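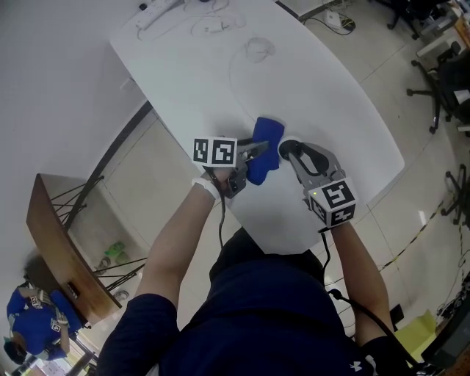
Lohnt sich das Vormachen mit Handgreifern wirklich, wenn der Arm später Textilien anfassen soll? Uns hat Lunent ein Paket angeboten: Leute führen die Aufgabe mit zwei Greifern in den Händen vor, oben drauf je ein weißer Würfel mit schwarz-weißen Markern, und aus den Aufnahmen soll der Arm lernen. Mit so etwas Weichem wie dem blauen Stoffteil auf dem Tisch habe ich meine Zweifel. Der Vertrieb spricht von 40 Vorführungen pro Aufgabe, danach laufe das. Ich habe zwanzig Jahre Anlagen eingerichtet und glaube das erst, wenn ich es sehe. Fernsteuerung über einen zweiten Arm (Serra hätte so etwas) wäre teurer, aber da weiß ich wenigstens, dass der Roboter die Bewegung überhaupt fahren kann. Hat jemand beides im Einsatz gehabt?
Fulvio Cocco

Haoran Du
40 reichen für ein starres Teil, das immer an derselben Stelle liegt. Bei Stoff würde ich die Zahl nicht unterschreiben. Wir haben im Januar mit Handgreifern angefangen, Handtücher einmal falten, und erst nach rund 60 brauchbaren Durchgängen wurde es halbwegs ruhig. Brauchbar heißt: Marker durchgehend erkannt, kein Griff ins Leere, keine Pause mittendrin. Wir mussten viel wegwerfen, vor allem wenn sich jemand so über den Tisch gebeugt hat, dass der Kopf oder die Schulter einen Würfel verdeckte.
Dein Einwand mit der Reichweite stimmt. Ein Mensch dreht das Handgelenk, ohne nachzudenken, der Arm steht dann am Anschlag. Lass dir von Lunent zeigen, ob die Bahnen vor dem Training gegen euren Arm geprüft werden. Bei uns fielen dabei 9 Durchgänge raus, die für das Auge tadellos aussahen.
Fernsteuern ist aber auch kein Spaziergang – man spürt den Stoff nicht, und nach einer Stunde werden alle schlampig. Ich würde einen Probelauf verlangen, 5 verschiedene Tücher, die im Training nicht vorkamen, und zwar an eurem Tisch.

gustumer_fan
Nimm Gustumer, da braucht man das alles nicht. Einfach Punkte teachen wie früher.

Fulvio Cocco
Danke, Haoran. Die Sache mit den verdeckten Würfeln stand in keinem Prospekt. Punkte teachen bei einem Lappen, der jedes Mal anders liegt – das haben wir in Fovberg schon hinter uns, nein danke. Den Probelauf schreibe ich ins Angebot rein, mal sehen, ob sie dann noch zurückrufen.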